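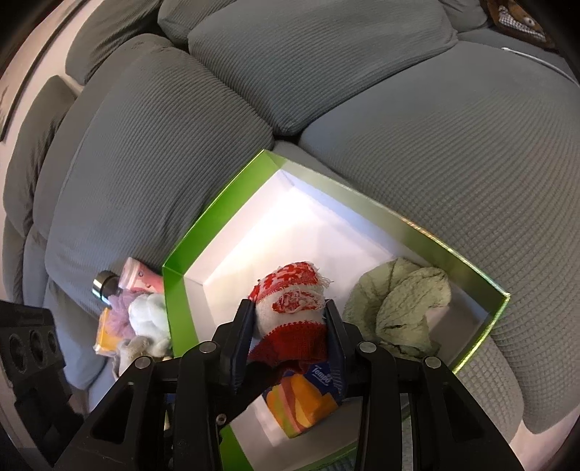 Villa Workshop releases plans for hand-held gripper built at home

1 October 2021

Villa, a shared workshop for home builders, has released the plans for Plundel, a hand-held gripper that can be put together at a kitchen table. The drawings, parts list and assembly notes are free to download from the workshop's site.

Plundel is held by the person using it. Black linkages on the left and right move a pair of dark blue finger pads, and the joints turn on round metal pins. A camera looks out over the pads and records what they pick up. The recordings are meant for people who want to teach a robot arm to do the same job later.

Omolara Ogbonna started the build in January and did most of the testing on her own sofa, with household things and a shallow green box. Knitwear has been the hardest to handle.

"A sock changes shape every time you touch it," Ogbonna said. "A block of wood doesn't. I wanted to work with the stuff people have lying around, and I rebuilt the pads twice over it."

The plans cover the second version of the linkage. The first version, called Hasel, had too much play in the outer arms and will not be published. Builders who already have Hasel parts can reuse the pins but need to print new arms.

Villa will hold 2 build evenings for members, with 14 places at each. Members should bring their own printed parts. Pins and screws can be bought at the front desk, and the workshop's small printer, Haddad, can be booked for replacement pieces.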